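"We rent out the hours, and the customer keeps the robot busy"

Zerkstead started with cleaning machines for hotels. Since last June the company also offers a rental service with two-armed humanoid robots, under the name Rerna. A customer can book a robot by the hour or by the month, together with the software and a person who comes to set it up. I talked with Ritva Kiiskinen, who leads the service, and later by phone with one of her first customers, Jolene Trevaskis.

Kiiskinen receives me in a small office above the workshop. On her desk there is a box of spare finger joints, sorted by size in an egg carton. She makes coffee before she wants to talk about anything.

"People ask first what it can do," she says. "I prefer to ask them what they want to have done on a normal morning. Then we make a list, and we cross out maybe half of it."

What stays on the list is mostly kitchen and pantry work: putting drinks into a refrigerator, taking cups from a shelf, opening and closing doors and drawers. The robot has two arms and a hand with fingers on each. It does not cook and it does not wash glasses. Stairs are also excluded in the contract, in a paragraph that Kiiskinen wrote herself after a customer insisted on trying.

The starter package contains 120 hours of operation, to be used within three months. Setup takes two days on site. On the first day a technician goes with the customer through the rooms and measures the furniture, and on the second day the tasks are shown to the robot one after another. For this the technician steers the arms by remote control and repeats each task until there are 200 good recordings of it. I ask if that is not very many.

"For a table it is too many," Kiiskinen says. "For a drawer it is sometimes too few. A drawer is a bad-tempered thing. It has its own weight, and the weight changes when you put something in it. If you pull it crooked it goes stiff. You and I feel this and we correct it, we don't think. The robot must learn to keep one hand on the drawer while the other hand does something else."

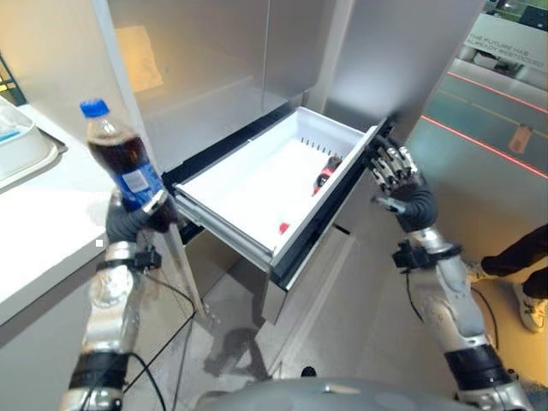 She speaks for a long time about bottles. A full plastic bottle is easier than an empty one, she explains, as the full one does not give way so quickly when the fingers close. Upright is easier than lying. The software, which the company calls Hirvonen after the village where the first office was, chooses how strongly to hold, but the customer can set an upper limit. Most of them leave it where it is.

"We had 17 different bottles in the first test," she remembers. "Our intern bought them with her own money and then we had to drink everything. I still cannot look at lemon soda."

I want to know how often the robot drops something. She does not give me a number for the whole service, and says that it would be a dishonest number, as it depends on the kitchen. In the contract there is instead a trial week. If the customer is not satisfied with the agreed tasks after that week, the remaining hours are paid back and only the setup is charged. Two customers have used this until now. One of them had a glass door that the cameras did not see well.

The price is the point where many conversations end. The starter package costs 900 dollars per week, and the technician's travel comes on top. Kiiskinen does not try to make it sound cheap.

"If you only want cold drinks in the refrigerator, please pay a student. The student is faster and also nicer. We are for people who want to find out what such a machine can do in their own building before they buy one. Later it will be different, I hope. But I don't sell later."

Jolene Trevaskis manages the guest area of a conference building and booked the starter package in spring. She had expected a machine which she can switch on and forget. "The first week I was a little disappointed," she tells me. "It was so slow with the refrigerator that I stood there and wanted to push the drawer with my foot. My staff called it Grandpa."

The second week went better, partly because the technician came back and recorded the drawer again with more weight in it. Trevaskis also moved a trash can that had stood in the way. She says that such small changes in the room helped her more than any setting in the menu.

What does she not like? The menu, in the first place. It comes as a planning page called Mendix, where one puts the tasks in order for the day, and she finds it confusing that a paused task looks almost the same as a finished one. "I have written to them three times about this color," she says. The noise is acceptable for her, similar to an office printer. Charging takes too long, in her opinion, if there are events in the morning and again in the evening.

When I mention the color to Kiiskinen, she laughs and opens a list on her computer. The complaint is there, on the fourth line, with Trevaskis's initials next to it. The new version of the page should come with the next update. For the charging she has no solution at the moment, other than a second battery, which can be rented separately.

I ask both women who is responsible if something breaks. The answers are the same. Damage to the robot during an agreed task is paid by Zerkstead. Damage to the customer's furniture is covered up to a limit that is written in the contract, and there must be a person in the same room while the robot works. Trevaskis finds this last rule reasonable but expensive, as it ties one of her employees to the room. Kiiskinen does not want to change it this year.

"A machine with two strong arms should have somebody near who can press the red button," she says. "I would want this in my mother's kitchen, so I want it in yours."

Trevaskis has still 30 hours left in her package. She plans to use them for the coffee cups, and she has not decided if she will book again after that. Bookings for the next setup dates can be made on the company's website, and the waiting time is at present five weeks.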